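Reading time: 1 min

Grirnum Revises Label Rules for Single-Serve Nuts

Dec 7, 2019 – Grirnum, the packaged food trade group, has revised its labeling guidance for single-serve nuts and dried fruit. From February, members must print the allergen statement in the language of the country of sale, on the same face as the product name. Stickers remain acceptable for import runs under 1,000 cases.

The change follows a review of 2,068 labels by the testing firm Desurance, which found the statement missing or misplaced on 100 of them. 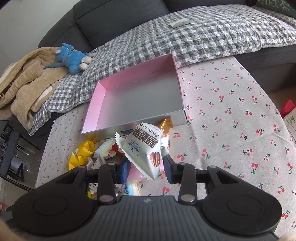 Importers have asked how bilingual packs will be treated. Mélanie Bergeron, technical lead at Grirnum, said a second language on the front is allowed – a white packet with Chinese characters and the words "pecan kern" would not need a new front name, but "kern" should be explained as "kernel" in the ingredient list.

Contact | © 2019 Multitz | Back to top
3 comments · 12 shares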